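サイト内検索　キーワードを入力　検索

籠編みの縁かがり、どう始末してますか？
投稿：モルヴェン　1月　午後9時ごろ

モルヴェン
冬のあいだに籠編みを始めたら、もう止まりません！今は浅い角籠に夢中で、縁の最後の2目だけがどうしても浮いてきます。霧吹きで湿らせてから締めても、翌朝にはまた浮いてる…。みなさんどうしてますか？

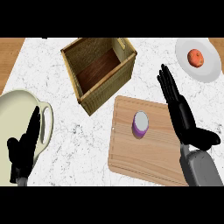 ちなみに材料はイテヴェルの籐、30本束です。色むらがあって、そこがまた楽しいんですよ。

toguchi_k
浮くのは水が足りないからだと思います。霧吹きはやめて、ぬるま湯に約30分どぼん。これで私は解決しました。

フィンレイ
うーん、そこは反対です。漬けすぎると毛羽立つし、乾いたときに縮んでかえって隙間ができます。目打ちで隙間を広げて、端を3目先まで戻して差し込むほうが確実。

toguchi_k
毛羽はあとで軽く炙れば取れますって。籠100個編んだけど困ったことないです。

フィンレイ
100個はすごい！でも細い籐だと炙るの怖くないですか。

モルヴェン
お二人ともありがとうございます！両方の縁で試したら、差し込みのほうがきれいでした。ただ漬けた側は手がすごく楽で、次は短めに漬けてから差し込んでみます。もう次の籠の底を組み始めてます（早い）

最近のトピック
・サリナス編みの図案、読み方教えて
・持ち手の巻き始めがゆるむ
・作品見せ合い その181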